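Gudivis Mending Kit for Shirts and Work Clothes
Item number 309
Price: $24, tax included
In stock, ships from our Hovport store
Page updated 01/09/2024

The Gudivis kit is made for repairs of everyday clothes: a lost button, an opened seam, a thin elbow, a small hole near the pocket. It is not a full sewing box and it does not replace a machine. We put it together after many customers bought needles, thread and buttons from us one by one and then wrote that the thread was too thin for the cloth they had.

All parts fit in a flat cotton roll that closes with a tape. When it is rolled, it is a little thicker than a rolled pair of socks, and it goes in a kitchen drawer or in the side pocket of a travel bag.

What is in the roll

Hand sewing needles in three thicknesses, in a felt leaf
One darning needle with a blunt point
Polyester thread: white, gray, black, navy
Cotton darning yarn: gray and navy
Shirt buttons, two-hole and four-hole, in white, gray and black
Heavier buttons for jackets and overshirts, dark brown
Two pieces of iron-on cotton patch, one light and one dark
Small scissors with a cover for the points
Seam ripper
Needle threader
Chalk pencil, white

Scissors and seam ripper come from the Damlow workshop, as in our larger kits. The scissors are for thread and thin cloth only. Please do not cut the patch material with them if you want them to stay sharp, a pair of household scissors is better for it.

About the thread

The thread is the part we changed most. The first version of the kit had a thin all-purpose thread, good for dress shirts but weak on flannel, denim and canvas. The present thread is one step heavier. It still passes through the thin needle, but you may need the threader for this. On a very fine blouse the heavier thread can show, so for silk or viscose we suggest to buy a fine thread separately (see Related items). 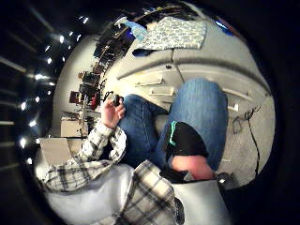
For a button on a shirt of normal weight, one thread taken double is enough. For a jacket or an overshirt we advise to wax the thread first. A piece of candle will do. Pull the thread over it, then between two fingers so that the wax becomes a bit warm and stays in.

How to sew on a button so that it stays

1. Remove the rest of the old thread with the seam ripper. Work from the back side of the cloth.
2. Mark the place with the chalk pencil. Close the button above and the button below first, so the mark comes where the cloth lies naturally.
3. Make two small stitches in the cloth before you take the button. They hold the end of the thread better than a knot alone.
4. Sew through the holes, with a matchstick or a second needle between the button and the cloth. This leaves a short shank – on thick cloth it is necessary, on thin cloth you can make it very short.
5. Take out the matchstick, wind the thread around the shank a few times and bring the needle to the back.
6. Finish with two small stitches and cut the thread.

If the cloth behind the button is already torn, put a small piece of the iron-on patch on the back side first and let it cool before sewing.

Elbows and cuffs

Brushed cotton becomes thin at the elbow a long time before it breaks. Hold the sleeve against a window and you will see the place. It is much easier to darn now than when there is a hole. Use one strand of the cotton yarn and the blunt needle, and follow the threads of the cloth. With a checked pattern you can choose the yarn color by the stripe that covers the most of the thin area. The repair will be visible from near, but from the other side of the table usually not.

Cuffs open most often on the fold. A line of small stitches along the fold, in thread of the same color, gives the cuff another winter or two.
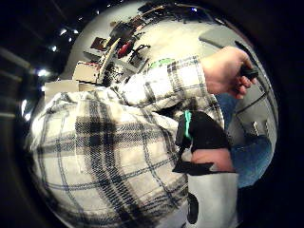 Patches

The iron-on patch is cotton with glue on one side. Cut it with round corners. Iron without steam, on the cotton setting, with a thin cloth between. The glue holds in a 40 °C wash, but for trousers we recommend to sew around the edge also, because knees bend a lot.

Care and storage

The cotton roll can be washed by hand when it is empty. Keep the kit dry. If the needles get dark spots, they should be replaced, as a rough needle pulls the cloth. A refill card with needles and buttons is item number 189.

Shipping and returns

Orders placed before noon on a working day leave Hovport on the same day. The kit goes in a padded envelope and fits in most mailboxes. You can return it within 30 days if the thread is unopened. Missing button from the set? Write to us with the order number and we send it with the next mail.

Related items

Fine thread set, six colors
Darning mushroom, beech
Refill card, item number 189
Ásgeirsdóttir wool yarn for darning sweaters and socks, sold in small skeins – the color changes a little from batch to batch, please order enough for the whole repair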